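Home | Contents | Previous chapter | Next chapter | Index

Print this page | E-mail this page

CHAPTER 4

Luggage: Shells, Closures and Running Gear

Aims of the chapter

After studying this chapter the student should be able to name the main parts of a wheeled case, describe how a hard shell is formed and joined, and judge whether a case is suited to the traveller who will use it. The chapter should be read together with Chapter 3, in which soft bags and holdalls were treated, and the terms introduced there are used again without further definition.

4.1 The case as an object of study

A suitcase is asked to do two things that pull against each other. It must be light enough to be lifted by its owner, and it must be stiff enough to be stacked beneath other cases. The older makers met the second demand with board, leather and timber, and accepted the weight. The move to moulded shells changed the balance, and with it the habits of the people who pack.

The change was felt first in the workshops. At Rendwood, where trunks had been made by hand for 51 years, the cutting tables were cleared to make way for forming presses, and the staff who had stitched handles were taught to fit zips and wheels. Vernon Morin, who kept the pattern books there, recorded that a trunk had called for 40 separate operations and that the first moulded case called for 13. His notes are used in several places in this chapter, and extracts are given in the readings.

Students often suppose that the shell is the most important part of a case. Repair records suggest otherwise. The shell is seldom the part that fails first. Trouble tends to begin at the places where one part meets another: the zip, the handle mounting, the corners and the wheel housings. For this reason the exercises ask the student to begin any inspection at the joints and to leave the broad faces until last.

4.2 Small cases and the young traveller

Cases made for children deserve separate treatment. They are often bought as presents, chosen for their colour or for the characters printed on them, and only afterwards considered as luggage. A maker who wishes to sell to this market must therefore please two people at once, the child who will pull the case and the adult who will probably end up carrying it.

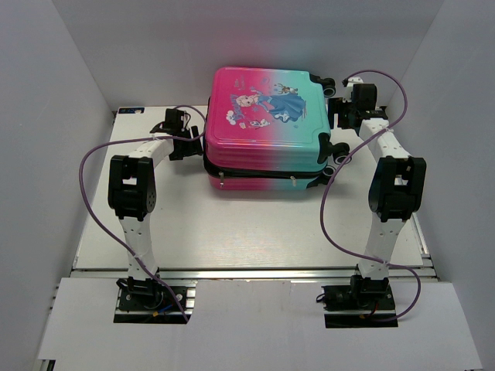 Decoration on a hard shell is subject to limits that do not apply to cloth. A printed figure must lie across a surface with rounded corners and raised borders, and the designer must decide which way up it is to be seen. A picture that stands upright when the case is wheeled along will lie on its side when the case is laid flat for packing with its length running from left to right. Where one colour passes gradually into another, as from pink to turquoise, the two halves of the shell should be matched with care, for the zip band draws the eye to any difference between them.

Fittings on a small case should be judged by the same rules as those on a large one. Zip pulls should be easily gripped by a small hand. Corner guards should sit closely against the shell, with no lip on which clothing may catch. Wheels should turn freely and should be tested under load, as a wheel that spins well on an empty case may drag on a full one.

4.3 Terms used in this chapter

Shell: either of the two stiff halves of a hard case. The halves need not be of equal depth.

Zip band: the strip of tape and teeth by which the halves are joined.

Corner guard: a separate piece fitted over a corner to take knocks.

Caster: a small wheel fitted to the end of a case so that it may be rolled.

Section 4.4 deals with the order in which a case should be packed, and compares the methods taught at Tokora and Campbell.

Print this page | E-mail this page

Shares: 13 | Comments: 4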